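**Suson Junior Netball Club – minutes of the autumn planning meeting, 08/09/2016**

Chair: Zyanya Ayala. Apologies from the under-13s coach, who was at the Nellden fixtures evening.

**1. Last season**

Minutes of the August meeting agreed without changes. Zyanya opened by saying what a cracking summer it had been. The under-11s finished second in the Flornent League, and the under-15s won the Lozano Shield for the first time – beating Nellden by a single goal in extra time! The club's thanks to every parent who drove.

**2. Membership**

We now have 65 registered players, up 15 on this point last year. Lots of the new girls came through the summer taster mornings, so we'll run those again. The under-9s have grown enough to enter two teams, and both are very keen to get going.

**3. Training**

Hall time at Flornent Leisure Centre is confirmed for the whole winter. Shooters get an extra half hour at the end of each session, with the posts set at the lower height for the under-9s first and then raised. Centre-court players will do more footwork drills, as pivoting cost us a lot of possession in the spring.
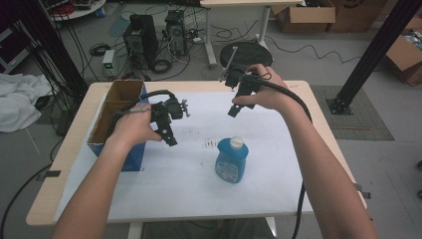
Can a player train with the age group above her own?

Players may train up one age group if both coaches agree, and they stay registered with their own squad for league matches.

**4. Kit and money**

Bank balance stands at £501 after paying for the new match balls. Eight sets of bibs need replacing – the Velcro has gone on nearly all of them. Agreed to order before the first home game. Dresses will stay the same blue and white for another year, which went down well with everyone buying for a younger sister.

**5. Fixtures**

The first match is away to Lozano for all ages. It's a big sports hall with a proper viewing balcony, so do bring grandparents. Nellden have asked for a friendly for the under-15s and we said yes straight away.

**6. Any other business**

Umpiring course: three of our older players want to go on it, brilliant news. Zyanya to send their names in.

Old bibs to be brought to training in a bag, please.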